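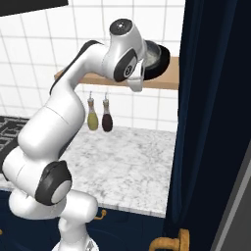

2 min read | 289 words

To: the Werkus working list
Subject: Re: Draft rules for simulated kitchen trials, section 9
Date: December 27, 2024

Sorar wrote:
> Section 9 says the start state must be written down before each
> run. Does that cover things the arm is not meant to touch? We
> have been listing the target object and leaving out the rest.

It covers everything within reach of the arm. In the Perari kitchen that means the shelf and whatever stands on it, the oil and vinegar bottles under it, and the cooktop. If the task is on the shelf and the arm knocks a bottle on the way, the run can't be scored unless the log says where the bottle was at the start.

We went through 1,364 runs from April under the old wording. In 19 of them two people gave different scores, and the cause was a missing start position each time. The arm's own pose was logged in all of them, so that part of the rule can stay.

I would change three things in the draft.

9.1 Replace "target object" with "all loose objects within reach".
9.2 Log contact with the shelf or wall as a separate event, even when the task is completed.
9.3 When two jars stand close together, name them by contents and lid. "Left jar" stops being useful once the viewpoint changes.

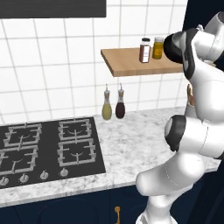 Calado: I agree with 9.1 and 9.3. On 9.2, could we set a lower limit on contact force? Our simulator reports a touch whenever two surfaces meet, and a light brush against the tiles would fill the log.

A limit is fine by me if it is printed in the log header and kept the same for the whole batch. Please send a proposed value to the list with the simulator version you used. I will leave 9.2 in square brackets until then and put the other two into the next draft.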